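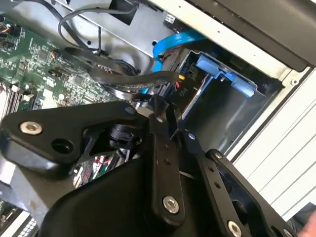

Bikthorpe to Vote in June on Choosing Its Own Mayor

BIKTHORPE, November 17, 2023

Zesero, the residents' group that has been part of town politics in Bikthorpe for longer than many of its members care to add up, is delighted to announce that the question of how our mayor is chosen will be put to the voters next June. The town council agreed last night to place it on the ballot after receiving a petition with 2,462 signatures, and we would like to begin by saying a very large thank you to every single person who signed, argued about it over the fence, or took a spare sheet to work and brought it back with coffee on it.

For readers who haven't followed this from the start (and it has been a long road, so you are forgiven), the mayor of Bikthorpe is currently picked by the members of the council from among themselves. There are 20 of them, and when a mayor steps down partway through a term, they simply choose another. That has happened twice since the last town election. Each time, people went to bed with one mayor and woke up with a different one, and the first most of them heard of it was a short notice on the door of the town hall.

We want to be fair about this. The people who took on the job did so at short notice and in difficult circumstances, and we have disagreed with them on plenty of things without ever doubting that they care about the town. Our complaint is with the arrangement. A mayor who speaks for Bikthorpe at the county, signs off on the budget proposal and sets the agenda for every council meeting ought to have been on a ballot with that job printed next to the name.

What voters will be asked

The ballot will carry one question, asking whether the mayor should be elected directly by all registered voters in the town. If a majority says yes, the first direct election would take place alongside the next regular council election, and the current mayor would stay in office until then. If a majority says no, the present system continues as it is, and we will accept that with as much good grace as we can manage.

The proposal also settles what happens when a mayor leaves early. The deputy would step in for a limited time while a special election is organized, and the deputy could run in that election like anyone else. This was the part that came up most often on doorsteps, particularly in Fakir, where a good many residents told us they had no strong feelings about the rest of it but did want a say the next time the chair was suddenly empty.

A few words about how we got here

The petition needed 700 valid signatures to force a discussion at the council. We expected to spend the whole winter collecting them, and had even argued at some length over who would stand outside the library in the cold months. The Stesent end of town passed that number without help from anybody else, thanks in large part to the shopkeepers along the main street who kept a clipboard by the register all summer long and were very patient about pens.

The discussion itself was lively. Several members of the council spoke against the change, and their concerns deserve a proper answer over the coming months. One was cost. A special election does cost money, and Zesero has asked the town clerk's office to publish an estimate well before June so that everybody can weigh it up. Another was that a directly elected mayor might find it harder to work with a council of a different stripe. That is possible, though we would gently point out that the present system hasn't exactly been free of quarrels.

Evening meetings before the vote

Zesero will hold 2 open meetings ahead of the ballot, one in Fakir and one in Stesent. Supporters of the present system will be invited to speak at both, with the same amount of time as our own speakers, and there will be plenty of room for questions from the floor. Dates and places will be announced in the new year and posted on the town noticeboards. There will be coffee, and if past meetings are anything to go by, far more cake than is sensible.

Residents who have moved recently, or who will be voting for the first time, should check with the clerk's office that they are on the roll. Absentee ballots can be requested from the same office once the forms are available in the spring.

About Zesero

Zesero is a residents' political group active in Bikthorpe town elections. It is not connected to any national party, and membership is open to anyone who lives in the town.

Press inquiries may be sent in writing to the Zesero office in Bikthorpe, and we are always glad to hear from student newspapers too.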